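4.2 Sink-clearing tasks in the Ulten kitchen pack

The Ulten pack is the second of the two environment sets licensed with the Plurow simulation kit. It is sold by Worketti as a ready-made source of manipulation episodes for groups that do not want to build their own household assets. We evaluated it under the same protocol as the Shehu tabletop pack (Section 4.1), with the vendor's default physics settings and no changes to object mass or friction. All episodes use a single counter layout with a drop-in sink, a range at the far end, and a mixed set of food items and dishware that is redistributed at reset.
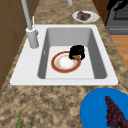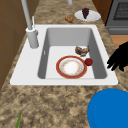
Figure 8. Two rendered views from the Ulten sink layout. In both, a plate with a red-orange rim lies on the floor of the basin; the food items and the dishes on the counter differ between the views.

The license covers 23 task templates for this layout. Each template pairs a language instruction with a goal predicate and a sampling region for every object it names. The predicates are geometric: an object counts as placed when its center of mass lies inside the target volume and its speed stays below a threshold for 2 seconds. The vendor documents the threshold but not the solver step at which it is checked. We found by reading the logs that the check runs at the control rate, so a policy that releases an object while it is still rocking can be credited early. We re-scored every episode at the solver rate before computing the results in Table 3.

Reset sampling was the main source of trouble. The sampler draws object poses one at a time and rejects a draw only if the bounding boxes overlap. For items with irregular meshes, such as the meat and bread assets, the boxes are loose and most rejections are unnecessary. For plates the opposite holds. The box of a plate is shallow, and a small item may be accepted at a height where it intersects the raised rim once the contact margin is applied. The solver then pushes the two apart during settling, and the item can come to rest outside its sampling region. We excluded any episode in which an object moved farther than its own radius during settling. After exclusion, 2303 episodes remained for analysis.

Grasp success depended strongly on the target's distance from the basin walls. The stock motion planner treats the sink as a set of five convex slabs, one floor and four walls, with a fixed clearance applied to each. Near a corner, two clearances add and the reachable volume shrinks to less than the fingers need. Policies trained on planner demonstrations inherit this gap and tend to stall above the target instead of descending. Policies trained on teleoperated demonstrations, which the kit supplies as a separate download, did not stall but made more wall contacts. The kit reports wall contact as a flag only. Users who need contact force must enable it in the scene configuration and accept a slower simulation.

Flat dishware remains the hardest category. A plate at rest on the basin floor offers only its rim to a gripper that approaches from above, and the finger pads in the default end-effector model are thicker than the gap beneath that rim. The intended strategy, according to the task notes, is to pinch the rim from one side and tilt. None of the baseline policies shipped with the kit learned this reliably. Replacing the default pads with the thin variant, also included, improved pinch attempts, although the object was often lost during the lift over the sink edge.

Appearance randomization is limited. Lighting direction, camera pose and food textures can be varied through the public interface; the counter, cabinet and appliance materials cannot. Z. Chrysikopoulos wrote a patch that exposes the counter material, and we used it for the transfer experiments in Section 5. The patch relies on an internal asset index that changed in the March release and must be regenerated for later versions.

Compared with the Shehu pack, Ulten takes longer to load and has a less complete asset license, which forbids redistribution of meshes but permits redistribution of rendered frames. We consider it usable for benchmarking pick-and-place of compact items. For dishware, scores obtained with the default pads should be reported separately, and the scoring rate should be stated with them.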